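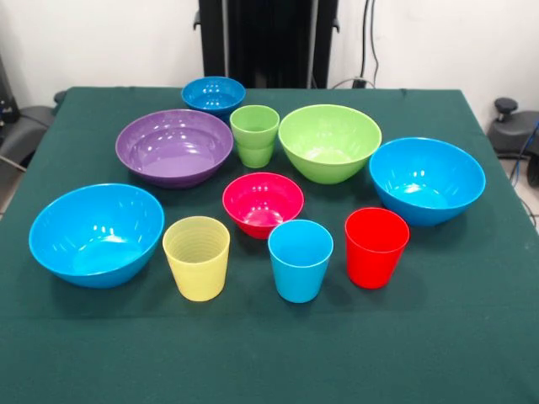

Can I enter an export licence before the government has published the final value of it?
You can enter it as soon as you have one written source for the licence, and the value field may stay empty until a figure is published. The record will then carry the status Open value, and it is left out of all totals until somebody fills the field.

4. Entering and checking licence records

This section is for members of the monitoring groups who enter arms export licences in Stulleseo. It supposes that you have already an account and that your group has been given a country folder (section 3). If you only want to read and download the records, please go to section 7.

4.1 What you need before you start

The source document, saved on your own computer as PDF or as plain text. A web link alone is not sufficient. Ministries move their pages, and in June we lost the sources of 40 records in this way.

The name of the licensing authority in its original language.

The category number, if the source gives it. If your country uses its own list, keep the conversion table from Appendix B open in another window.

A second person in your group who can do the check in 4.4. This person must not be the same one who made the entry.

4.2 Creating a new record

1. Log in and open your country folder from the left menu. The name of the country is shown in the top bar. Please look at it before you continue, as records made in the wrong folder can be moved only by an administrator.

2. Press New record. An empty form with three tabs opens: Licence, Parties, Goods.

3. In the tab Licence, type the reference number exactly as it is printed in the source, with all hyphens, strokes and spaces. If there is no reference number, tick No reference. The system gives then a temporary number which begins with the letter T.

4. Choose the type of licence. Single, open and brokering licences are three different types and they are never added together in the reports. When the source does not say which type it is, choose Not stated.

5. Enter the date of decision. Some sources give only a quarter of the year. In this case choose Quarter in the small list beside the date field and leave the day empty. Do not enter the first day of the quarter in place of it.

6. Enter the value and the currency. Use the currency of the source, even if it is not the currency of your country. Stulleseo makes the conversion itself with the average rate of the year.

7. Press Save draft. The record is now visible for your group only.

Note: The form does not save by itself. After 40 minutes without any activity you are logged out, and text which was not saved is gone.

Note: For values given as a range (for example "between one and five million"), use the two fields Lowest and Highest. The reports show both. A middle value is never calculated.

4.3 Parties and goods

1. Open the tab Parties. Enter the exporting company in the first field. After three letters a list of known companies appears. Choose from the list if your company is there, also when the spelling is slightly different from your source. The spelling in your source can be put in the field Name as printed.

2. If the company is not in the list, press Add company and fill in the country of registration. The other fields of the company card can wait.

3. Enter the destination country. This is the country that is named in the licence.

4. Enter the end user, if it is known. Choose one of the groups: armed forces, police, other state body, private company, private person, not stated. A ministry of the interior belongs to "other state body" unless the source says that the goods are for the police.

5. If the goods go through a third country, tick Transit or Re-export. These two words are often mixed up. Transit means that the goods pass through and do not change owner. Re-export means that they are first delivered in the third country and later sold or given further.

6. Open the tab Goods. Make one line for each category. Copy the description from the source in the original language and put your translation in the second field. Please translate simply and do not add explanation there.

7. Enter the quantity only when the source gives a quantity. The unit must be chosen also (pieces, kilograms, sets, not stated).

8. Press Save draft again.

Caution: Do not write in the description field anything that you know from a newspaper or from a conversation. The description field is quoted directly in our public reports, and the reader must be able to find the same words in the source. Other information goes to the field Group notes, which is never published.

Caution: Names of private persons, such as a clerk who signed the licence or a lorry driver in a customs paper, must be blacked out in the source document before you upload it. Section 9 explains how to do this properly. A black box drawn over the text in a word processor is not safe, as the text can still be copied from under it.

4.4 Attaching the source and asking for the check

1. At the bottom of the form press Attach source and choose your file. The maximum size is 68 MB. Larger files should be divided by chapter, and the page numbers of the original should be kept.

2. In the field Page, enter the page on which the licence is mentioned. If there are several pages, divide them with a comma.

3. Choose the reliability of the source. A is an official publication. B is an official document which was not published, for example an answer under an information law. C is everything else. For C you need a second source from a different origin, and two newspapers which quote the same agency count as one.

4. Press Ask for check and choose your colleague from the list. He or she receives a message with a link to the record.

5. The colleague opens the source and compares every field. Fields that agree are ticked. A field that does not agree gets a comment, and the record goes back to you.

6. When all fields are ticked the button Release becomes green. Only the person who did the check can press it.

After the release the record is visible for all groups in the network. It appears on the public site with the next nightly update.

Note: A released record can be corrected, but it can not be deleted. The old version stays in the history with the name of the group and the reason of the change. We decided this on purpose – companies and ministries do sometimes question our figures, and then we need to show what was written and when.

4.5 Importing many records at once

If your ministry publishes a table, you do not have to type it by hand. The import tool is called Leung and you find it under Tools.

1. Save the table as CSV with the character set UTF-8. Other character sets damage the accents in company names.

2. Put the column names in the first row, as shown in Appendix C. The order of the columns is free.

3. Remove subtotals and totals. Leung does not recognise them and will import them as licences.

4. Open Leung, choose your country folder and load the file. Press Test run first.

5. Read the test report. Red lines will not be imported. Yellow lines will be imported, but they have something unusual, for example a value that is much higher than all others from the same company.

6. Correct the file on your computer and repeat the test run until there are no red lines.

7. Press Import. All records arrive as drafts and need the check described in 4.4. For imports of more than 40 records, the colleague may check every eighth record and in addition all the yellow lines.

Caution: Do not start the same import twice when the page seems to stand still. Large tables need several minutes. You can see in the menu Running jobs if it is still working.

4.6 Duplicates

The same licence may come in two sources, for instance in the yearly report and again in an answer to a member of parliament. Stulleseo compares reference number, destination and value, and shows a message when two records look alike.

1. Open both records with the button Side by side.

2. If it is one licence, choose the record with the better source as main record and press Join. The second source is kept and moves to the main record.

3. If there are two separate licences, press Keep both and write one sentence why you think so.

4. If you can not decide, leave the message open. It will be discussed in the monthly call of the groups.

4.7 Messages you may see

Message 8: Folder is locked. An administrator is preparing a report from your folder. Wait until the lock symbol disappears.

Message 40: Source missing. You asked for a check but no file is attached.

Message 1009: Category not valid for this year. The category lists were changed and the number you typed did not exist at the date of decision. Look in Appendix B under the right year. If the number stands like this in the source, tick As printed and the message goes away.

If you meet another message, copy the full text of it and send it together with the record number to Chun-yin Fung at the Dokville office. Questions about categories and about the reliability of sources go to Pak-hei Kwok.

4.8 Working without connection

Groups with an unstable connection can use Grarkell, the small offline form. It has the same three tabs. Records are stored on your computer in encrypted form and are sent when you press Transfer. The check can not be done offline, and the duplicates are compared only after the transfer, so please transfer at least once a week.

Caution: If you forget the password of Grarkell, the records that were not transferred are lost. We have no second key.

Section 4 last changed: 28/08/2025. Changes to the earlier version: 4.3 step 5 (transit and re-export), 4.6 new.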